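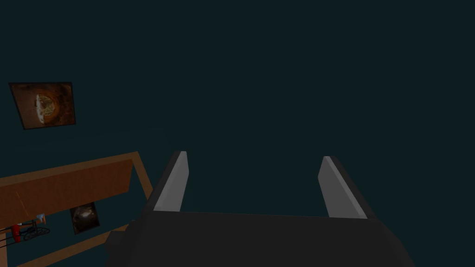

Home Explore Notifications Lists Log in

Search posts
Search

Veronika Marti
Thread

Our building got a letter from Hofstetter, the company that manages it, telling us to stop hand-washing dishes "for sustainability." Same letter announced a rent increase. I've been chewing on the dishwasher claim for a week, so you all get to chew on it too.

The claim you always see: a dishwasher uses a fraction of the water of washing by hand. It's on the sticker, it's in the utility newsletter, my aunt says it at Thanksgiving. I've repeated it myself. I never once asked whose hands.

Because "by hand" is doing a lot of work there. If you leave the tap running the whole time while you scrub a lasagna pan, yes, you're going to lose to any machine ever built. If you fill one basin to wash and one to rinse, the way my grandmother did, you're playing a different game.

The comparisons I've seen quoted mostly take the running-tap washer as the standard human. Then they take a full, perfectly loaded machine on the eco setting as the standard dishwasher. Worst habits on one side, best habits on the other. I could prove a bus is slower than walking with that method.

Who runs the eco cycle? Serious question. On ours (a Datar, came with the apartment) it takes so long that if I start it after dinner I'm asleep before it finishes. My neighbors admit they all use the quick one. The number on the sticker is for a cycle that lives in the manual.

And who fills it? We're two people. By the time it's full, the oatmeal bowls from the start of the week have turned to masonry. So you either run it half empty or you pre-rinse everything under the tap, and then where did your savings go?

Yes, I know, you're not supposed to pre-rinse. "The enzymes need something to work on." I've heard this from everyone who sells enzymes.

I did try it. No rinsing, just scraping, for two weeks. Plates came out fine. Glasses mostly fine. Anything that had met egg came out with egg, slightly polished. So I'll give them plates.

OK so I tested the water part, because I got tired of being annoyed in theory.

Method, such as it is: plug in the sink, wash a normal dinner for two, bail the water into a measuring bucket after. Same dinner, more or less, four nights. Spaghetti, because I was not going to cook four different things for science.

Running tap, washing the way I normally wash when I'm thinking about something else: bad. Really bad. I had to stop and empty the sink partway through so it wouldn't go over. I didn't enjoy learning that about myself.

Two basins: the bucket wasn't even full. I was smug for a whole evening. Then I noticed the rinse basin had gone gray and I'd been dipping wine glasses in it. So, fresh rinse water, and there goes some of the smugness.

Where I landed: a careful person with two basins and a small load does about as well as my machine does on the cycle I really use. A careless person gets crushed. I'm a careful person when there's a measuring bucket next to me, and I suspect that's true of most of us.

Which is why I don't trust my own numbers enough to post them. Four dinners, one kitchen, one person who wanted a certain answer. If a company showed me that I'd laugh.

Somebody in the replies is asking about energy. Fair. Heating the water matters more than the water itself in most places, as far as I can tell. Our hot water takes ages to reach the kitchen, so there's a whole bucket of lukewarm disappointment before I've washed a fork. The machine heats its own. Point to the machine.

But then nobody's sticker includes the heated dry, which I found was switched on by default. Had been since we moved in, I guess. Turned it off. You open the door and let the steam out and the plates dry themselves, like plates have always done.

(Plastic tubs don't. Plastic tubs will hold a teaspoon of water in the rim until you put them in the cabinet and then they'll let go of it.)

Detergent, since I'm here. I bought the Okine pods, the ones with three colors. The box says they clean "up to 50 times better." Than what? There's a tiny star next to it. I followed the star around to the bottom of the box and it said "versus water alone." I would hope so!

The store-brand powder costs a lot less and you can use less of it for a half load. You can't use half a pod. I've been on the powder for a month and nobody in this house has noticed, including the person who insisted on the pods.

Also the rinse aid. I went in ready to call rinse aid a scam. We have hard water, I skipped it for a week, the glasses looked like they'd been stored in a chalk mine. Not a scam. Annoying. I'd already drafted the rude post.

Back to the letter. Hofstetter says residents who switch "can save up to $105 a year." I wrote and asked where that came from. They said it came from Deltden, which is the firm that reads our meters. I wrote to Deltden. Deltden said it was "a general industry figure."

So I asked which industry. That was Tuesday and it's been quiet.

Look at "up to," by the way. Zero is up to $105. If I save a nickel the letter is correct.

And we don't even pay for our own water! It's in the rent! It's split across the building by floor area. If I cut my dishwater to nothing, the savings get spread over more than 50 apartments, and I believe the bulk of it goes to the guy with the two bathtubs.

Hot water's the same deal. So the person who'd save money if we all changed how we wash dishes is the person who sent the letter. I don't mind that. I'd just like them to say it. "Please use less, it costs us a lot" is a sentence I would have respected.

Reply says I'm "overthinking dishes." Yes. Welcome.

Another reply says hand-washing is relaxing and that's worth something. I believe you find it relaxing. I've washed dishes nearly every night of my adult life and the relaxing part has been the radio.

One more on hygiene, because three people have sent me the same article. The machine runs hotter than hands can stand, so it kills more germs. Fine. I believe that. What I'd like to know is whether anyone in an ordinary house was getting sick from hand-washed plates. The article doesn't say. It does say a lot about sponges.

Sponges are disgusting, I'll concede sponges. Brush with a handle, hang it up, done. Do not microwave the sponge. I did that once and the kitchen smelled like a hot pond until the weekend.

What I'm doing from now on, for anybody who scrolled down here for the answer and skipped my feelings:

Plates, cups, silverware go in the machine. Scraped, no rinse. It runs when it's full and the drying is off. Eggy things and pans get done by hand in a basin right after we eat – with the tap off, because I've seen the bucket.

Good knives by hand, always. The wooden spoons too. I have one that went through the machine for a year and it now has a beard.

I tried the eco cycle again on Saturday, started it before lunch so I could watch it like a hawk. It did a good job, I'm sorry to report. Same plates, same glasses. It's slow and that's the whole complaint. If I remember to start it when I leave for work I'll use it. I won't remember.

The filter! Check your filter. I went to see why the bottom rack smelled and there was a cylinder down there I didn't know came out. I'm not going to tell you what was in it. Part of a label, for one. Half of my opinions about this machine may have been about that filter.

So would I tell a friend to buy one to save water? No. I'd tell them to buy one if they hate washing dishes. That's a good enough reason and you don't need a sticker for it. If they're a running-tap person they'll probably save water as well – but I'd want to see their bucket first.

And if you already wash in a basin and you live alone, I've got no idea why anyone is sending you letters.

Update: Deltden answered. The $105 is for a family of four, with their own meter, coming off "typical manual practice." I asked what typical manual practice is. They attached a brochure. The brochure has a drop of water with a face on it.

Asked Hofstetter if they'd be correcting the letter. They said the letter was "informational." They'd also like to remind me about the bikes in the hallway. It's one bike, and it isn't mine.

Muting this for the night, there's a lasagna pan soaking.

Contact | Copyright | Back to top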